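Gripper notebook, May
Bedroom tidy, left and right arms, Gakix fingers against the Saltska fingers

Started 8:40 with the intention of being finished by lunch. Writing this at 4:15 with the heater off and a muesli bar for company.

Background for Danilo, who was away for the first go. We have two finger sets on trial. The Gakix ones are stiff, flat-faced and came with a very handsome box. The Saltska ones are softer at the tips, came in a padded envelope and look like something you'd find at the bottom of a tackle box. Joanne's view is that we should pick one and get on with our lives. My view is that I'd like to agree with Joanne but want the numbers first, and so here we are.

Same controller for both, the Vashisht build we froze last month. Grip force capped at 22 N on both sides. I did not touch the gains. I am writing that down because last time I said I hadn't touched the gains and I had.

Gakix, morning. Fine on anything with an edge. Picks a can up like it's been waiting its whole life for a can. Closes square, lets go when told. Fabric is another matter. With a face mask lying flat on carpet the fingers came down either side, shut politely on nothing and rose again with every appearance of success. The controller logged a grasp. It logged a grasp because the fingers stopped short of fully closed, and they stopped short because they had a good mouthful of carpet pile. Threshold for "holding something" is plainly too generous. Have written this on the whiteboard under the other four things.

Tissues, same story with less dignity.

Swapped to Saltska at 11:20. Swap took longer than it should have: the mounting holes are where the drawing says, but the screws supplied are not the screws the holes want. Pinched some from the Gerodmont spares drawer. If you go looking for short M3s and there aren't any, it was me, and I've put more on the order.

Saltska, afternoon. Better on the soft stuff by a long way. The tips give a bit and seem to scoop where the Gakix ones pinch. Worse on glass. Bottles rotate in the grip, slowly, and end up neck down pointing at the person who trusted them. Not dropped so far. I moved my foot anyway.

Bag handling is what ate the day. The plan has one arm holding the bag by the rim and the other doing the fetching, which sounds reasonable until the fetching arm needs to reach the far side of the carpet and the base wants to move, and the holding arm goes with it because they are, regrettably, attached to the same robot. Each time the base shifts, the mouth of the bag sags and has to be opened again. I tried 200 mm above the floor for the rim and then 300. The higher one keeps the mouth rounder, but the bag swings more and the fetching arm has less room to get over the top. Went back to 200 and will live with the sag.

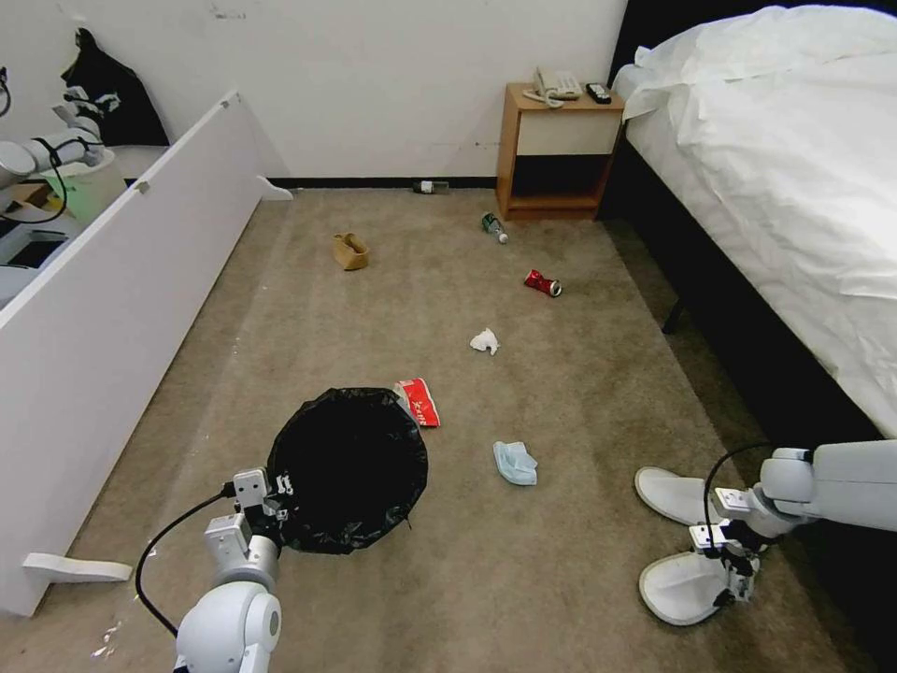

Slippers are still the problem child. The planner's list of things to leave alone includes footwear, and it does leave it alone in the sense of not putting it in the bag. It has no objection at all to parking a gripper on top of it on the way to something else. Joanne reckons a keep-out volume over each slipper. I reckon that will box the arm in whenever the pair is anywhere near the litter. We'll try hers first, it's quicker to code.

Cables: both wrist cables want shortening or a clip halfway along. The loop at the gripper is long enough to catch on a bed leg and I'd like to fix it before it does. Danilo, you had some of those hook-and-loop ties, where did they end up?

Log file for the lot is run 434. The first bit is me talking to myself about screws, skip it.

Leaning Saltska for the fetching arm and Gakix for the bag arm, where a stiff flat finger on a thin plastic rim has behaved itself. Two different finger sets means two sets of spares and two calibration files, and Joanne has already made the face.

To do
- tighten the grasp threshold, test on bare carpet
- keep-out volumes for slippers
- tape strips on the Saltska tips, try the glass again
- clips for cables
- repeat the mask and tissue picks with the fingers swapped between arms
- M3s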